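Inland Cruising: The Case for the Slower Season

Self-drive boat rental on the Clerergate Canal has long been treated as a summer business. The locks are staffed from early morning, the towns along the bank set out their market stalls, and families reserve the larger cabins well before spring. In recent years, however, the season has begun to stretch, and the months that follow August now deserve the attention of anyone planning a week on the water.

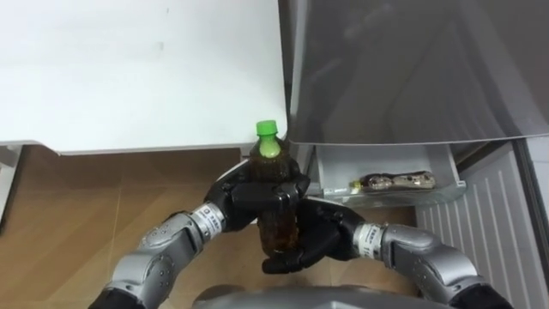 Odile Pruett
Inland Waterways Editor

The navigation runs between the lake port of Laxdal and the old grain town of Andach. It climbs gently through farmland for most of its length, with one steep flight of locks outside Andach that usually takes a morning to complete. No license is required for the standard rental boats. Instead, the renter receives a lesson at the dock covering steering, mooring, lock procedure, and the use of the bilge pump, and must then complete a short supervised run before leaving the basin.

Last year the Clerergate authority recorded 1042 rental departures, of which 247 fell outside the summer timetable. The second figure is the one that has drawn interest among the rental yards. Off-season guests tend to book late, travel in smaller groups, and stay longer at each stop. The yards have responded with heaters in every cabin and a reduced rate for crews of two.

Grustevska, the largest of the yards at Laxdal, has also changed the way it hands over its boats. Guests once arrived at a single fixed hour and waited in line at the office. Arrival times are now assigned in advance, and the inventory of linens, kitchen equipment, and safety gear is signed on board. Renters should still read that inventory with care. A missing mooring stake is easily replaced before departure and somewhat harder to explain on return.

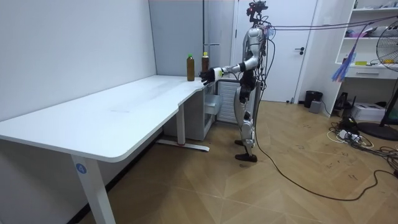 A humanoid robot beside a white desk with two plastic bottles.

Fuel remains the most common source of confusion. Some yards include it in the weekly price, while others take a deposit and charge for engine hours at the end of the trip. Under the second arrangement, a crew that cruises the full length of the canal and back may pay noticeably more than one that ties up each afternoon. Prospective renters are advised to ask for the terms in writing and to confirm whether cabin heating is counted separately.

Mooring is simpler. Overnight stops along the public banks are free of charge, and the town quay at Andach has space for 23 visiting boats. Water is available there at all hours. Pump-out service is offered in the mornings only, and in the colder months it must be requested by telephone the day before. 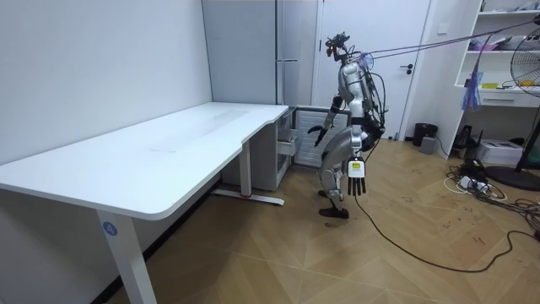

One reader wrote to us after an autumn trip that the shorter lock hours had been the only real difficulty, and that the printed timetable supplied by the yard still showed the summer schedule. The crew reached the foot of the Andach flight in late afternoon, found the gates closed, and spent the night on the bank below. The letter added that the crew would gladly make the trip again.

The authority posts its current hours at each lock, and those notices take precedence over any printed guide. A sensible plan allows for an early start and a finished mooring well before dusk, as rental boats may not be moved after dark under any of the usual contracts.

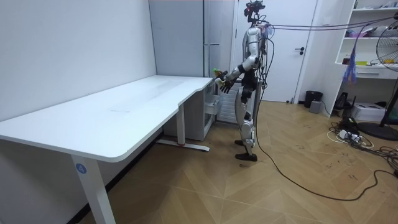 The same caution applies to water levels. After heavy rain the reach nearest Laxdal can be closed to rental traffic for a day or more, and the yards are not obliged to refund time lost in this way. Most will allow a crew to remain aboard in the basin. Travel insurance that names inland navigation specifically is worth the modest additional cost, and the deposit on a mid-sized boat, about 300 dollars at most yards, should be covered by the same policy where possible.

Reservations for the coming off-season are open at all of the Laxdal yards. Boats with a covered steering position are the first to be taken.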